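A visit to the Cordeiro works in Skomitz

In September our small group from Gokwood went to see the Cordeiro works in Skomitz. The company packs and serves drinks for offices and trains, and for two years it has been moving part of this work to robots. I wanted to know what the people there think of it, more than how fast the machines are.

We started at 9 in the packing hall. The old line is still in use there. It fills 2000 cups in a shift, and 32 people work in the building over the whole day. Our guide had worked on this line herself, and she told us that the worst part was always the wrists. Putting lids on cups is light work, but after some hours it becomes heavy.

After the hall we went upstairs to the test room, where the cup handling is prepared on a white table. I had expected something large behind a fence. The arms are slim, and each gripper has black fingers, so I could understand quickly how a cup is supposed to be held. A paper cup is not an easy object, the guide explained — if you press too much it bends, and if you press too little it slips.
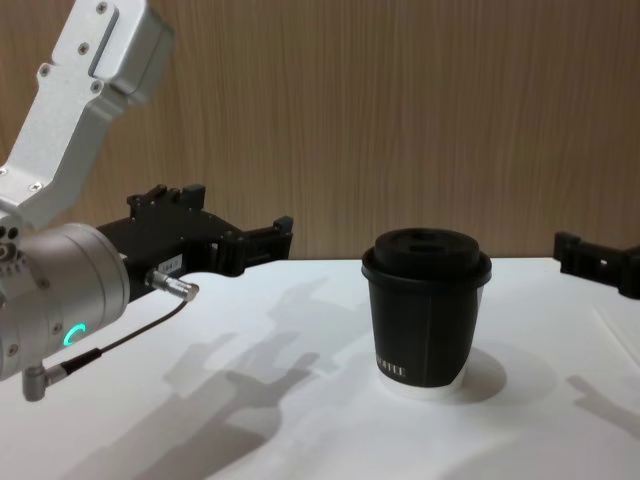 What changes for the staff

Nobody has lost a job until now, we were told. Four people from the line have learned to set up the arms with a program called Memwood, and they get a higher wage for it. They decide where the cup must stand and how wide the fingers should open. One of them said that he goes home less tired in the arms and more tired in the head.

Not everyone is content. An older worker told us at lunch that the line was louder but also more social, because people stood side by side. In the test room one person often works alone for a long time. The company now changes the places every 2 hours, and she found this better.

Practical notes

Visits must be requested by e-mail. Closed shoes are necessary in the packing hall. From the station in Skomitz it is a short walk, but the last part has no sidewalk. The coffee in the canteen is free for visitors, and the soup was good.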